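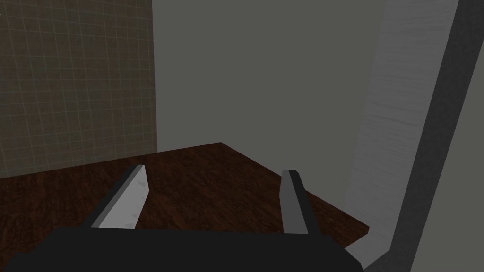 Chapter 5
Wood and Water

After you have studied this chapter, you should be able to explain why wood changes its size, to name the directions in which it moves most and least, and to plan a table top so that it can move without damage. You will need the words from Chapter 4, especially heartwood, sapwood and growth ring.

5.1 A table in Veltdale

In the town of Veltdale there is a small library with a long reading table. The table was built by Hanne Norðdahl, who had learned her trade in Omden, close to the sea, where the air is damp for most of the year. She delivered it in June. The boards were glued together edge to edge, and the top was fixed to the frame below with screws, tight, on all sides. It was good work and the librarian was very content with it.

In the winter the heating was turned on. By February there was a crack in the top, starting at one end and following the grain for the length of a hand. Hanne came to look at it and first suspected the glue. But the glue had held. The crack was in the middle of a board, beside the joint, where the wood had been pulled from two sides until it gave way.

The mistake was in the screws. The top wanted to become narrower, and the frame did not allow it. We will come back to this table in Section 5.4, where you will calculate how much room it should have had.

5.2 Where the water is

A living tree is full of water. Part of this water lies in the hollow spaces of the cells, like water in a drinking straw. We call it free water. The other part is held inside the cell walls themselves, and we call it bound water.

When a board dries, the free water leaves first. The board becomes lighter, but its size stays almost the same. Only when the free water has gone do the cell walls begin to give up the bound water, and from this moment the board shrinks. The point between these two stages is called the fiber saturation point.

Drying does not go on until there is no water left. The wood takes water from the air and gives it back, until it is in balance with the room where it stands. If the room becomes drier, the board shrinks a little. If the room becomes damper, the board swells again. This continues as long as the board exists – also in furniture that is very old. A coat of oil or varnish makes the exchange slower, but does not stop it.

5.3 Three directions

Wood does not move equally in all directions. Along the grain, the change is so small that a furniture maker can usually forget it. Across the grain it is much larger, and here we must separate two cases. Movement along the growth rings is called tangential. Movement from the center of the tree toward the bark is called radial, and in most species it is clearly smaller than the tangential.

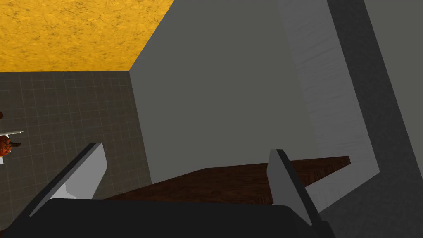 Figure 5.1 Flat wooden surface with dark reddish-brown grain.

For the planning of a table top, then, you must ask how wide it is, how the boards were cut from the log, and how much the air in the room will change between summer and winter. The length is seldom a problem.

Exercise 5.1
Thibault Chevalier measures a board in a heated workshop. It is 310 mm wide. He moves it to an unheated shed, and after some weeks it is 5 mm wider.
a) Express the change as a percentage of the first width.
b) Has the board taken up free water or bound water? Give a reason.
c) Would you expect its length to change by the same percentage? Use the terms from this section in your answer.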